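10/27/23

## Snack boxes: packing starts again

The snack boxes are back for the winter. We packed the first trial boxes on the long table in the back room at Londum this week, and the full run goes out over the next month. Last year we sent 44 boxes. We expect a few more this time, so the packing instructions have been tightened up a little.

The boxes are the peach-colored ones with the white inside. They come from Stidex flat, with the lid and the base as separate pieces. Fold the bases first and leave the lids stacked until the end. In February we folded everything at once and then had no room to put anything down.

Each box gets 6 items. At least two should be savory and at least one should be something most people on the list won't have tried before. The rest is up to whoever is packing. Tip the box on its side and slide the larger packages in first, then stand it up and fill the gaps with the small ones. Strips and single-serve packets go in last, along the edges, where they keep the bigger bags from shifting.

Most of the savory snacks this season are crunchy bean and pea packets. The one marked 青豆脆骨, with the green and white label, has a clear lower half, so people can see the orange-coated pieces before they open it. It is a good one to put near the top of the box. 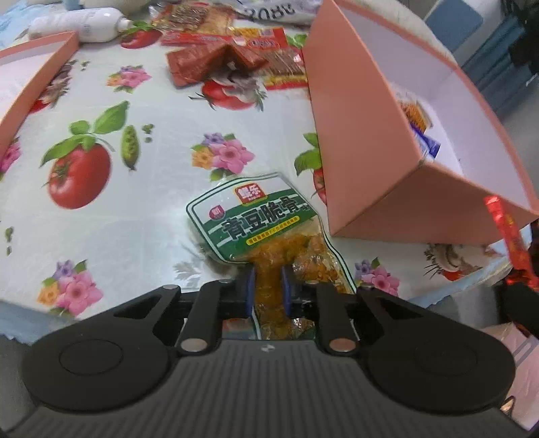 ## Sorting before you pack

Please empty the shopping bags onto the table and sort before anything goes into a box. Put the small packets in one pile, the larger bags in another, and anything in foil on its own. The foil wrappers have sharp corners and have torn softer bags in the past.

Bottles do not go in the boxes. They are heavy, and one leak ruins the whole box. If a bottle turns up in the shopping, set it aside for the shelf in the kitchen.

Check the date on every packet. Anything that expires before the end of February goes in the kitchen basket for people to help themselves. If the date is printed only in Chinese or Korean, the order is almost always year, month, day. Ask if you are not sure.

Leave the fruit and flower tablecloth on when you finish. It wipes clean and it keeps crumbs out of the join in the table. The old one has been thrown out.

## Labels and allergies

Every box needs a contents card. The blank cards are in the top drawer. Write the English name of each item, and copy the original name next to it if you can. For the packets with no English on them, there is a list taped inside the cupboard door with the names and the main ingredients. Nuts, shellfish, milk and wheat must be written on the card in capital letters.

If an item is not on the list and you cannot read the ingredients, leave it out of the box and put it to one side with a note.

## Delivery

Tsakiris will collect finished boxes from the side door on Friday mornings. Boxes should be taped on both long sides and should weigh no more than 2000 grams. A normal box comes in at roughly 1500, so this is only a problem when someone adds jars.

Local boxes will go by hand as before. The route sheet is on the Jano board by the stairs. Put your initials next to any street you can cover.

## Still needed

- Brown packing tape, two rolls
- Small sweet snacks, individually wrapped
- Tissue paper, any color, 500 sheets
- A second pair of scissors that cuts

Leave donations on the table by the coat rack.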